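Zekora Hand Kit, Club Edition
Build-it-yourself robotic hand for classes, clubs and competition teams

Item ZK-19
Made by Zekora for the Flistmont student robotics program
Page updated 2021-07-17

Overview

The Zekora Hand Kit gives a student team everything it needs to put together a full-size robotic hand and get it moving. Four fingers, one thumb, and enough wiring to keep a room of teenagers happily busy for a good part of the school year! We built the first ones for our own club at Flistmont, and we still use them every week, so most of what is written here comes from time spent at the bench.

The Club Edition is the same hand as the standard kit, with extra finger segments, a second set of tendon cord and the printed teaching binder. Teams break finger segments. It happens in the first month and it's a great way to learn how the joint goes together.

What's in the box

Palm shell, front and back, with removable access cover
Finger segments, 16 plus spares
Thumb assembly, already put together
Tendon cord, two spools
Control board and power supply
USB cable
Hex drivers and a bag of screws (labeled by step)
Teaching binder, 19 lessons

What you need to add

A laptop, a sturdy table and a wrist mount. The hand will bolt to the Mabaso arm with the ring supplied, and there are drill templates in the back of the binder if your team would like to make a stand of its own - ours have been made from scrap lumber, old camera tripods and one very solid piano stool.

Building it

Most teams finish the mechanical build in eight club meetings. Start with the index finger and get it moving nicely before you touch the other three. The tendon cord has to run freely through every segment, and a cord that is a tiny bit too tight will make the whole finger curl slowly and stop halfway. Lesson 4 covers this well, and it's worth reading out loud to the group.

Programming starts in lesson 9. Beginners can drag blocks around to open and close the hand, and older students can write Python straight to the control board. Both ways use the same commands, so a mixed-age club can share one hand and swap programs.

Using it at the Kusgate Challenge

The kit meets the size and power rules for the Kusgate Challenge, student division, held each January. Teams have to pick up, carry and set down small objects on a table, and the fun part is that the objects change every year. A top score is 1,000 points, and 600 gets you through to the second round. Practice on different surfaces - cloth, bare wood, anything with a pattern - so your students find out early how their program copes with a change of background.

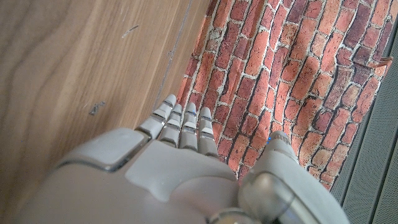

Can students swap a broken finger segment without taking the whole hand apart?

Each segment comes off with two screws and the small hex driver. Loosen the tendon cord first, slide the new segment in, and run the finger calibration again before the next practice.

Care and storage

Switch the power off before tightening any screw. Wipe the shells with a soft damp cloth and keep solvents away from them. For storage over the summer, leave the fingers open and the cord slack.

Spare parts

Segments, cord and screws are sold separately under ZK-19S. Thumb assemblies are repaired at the Zekora workshop, so please write to us before opening one up.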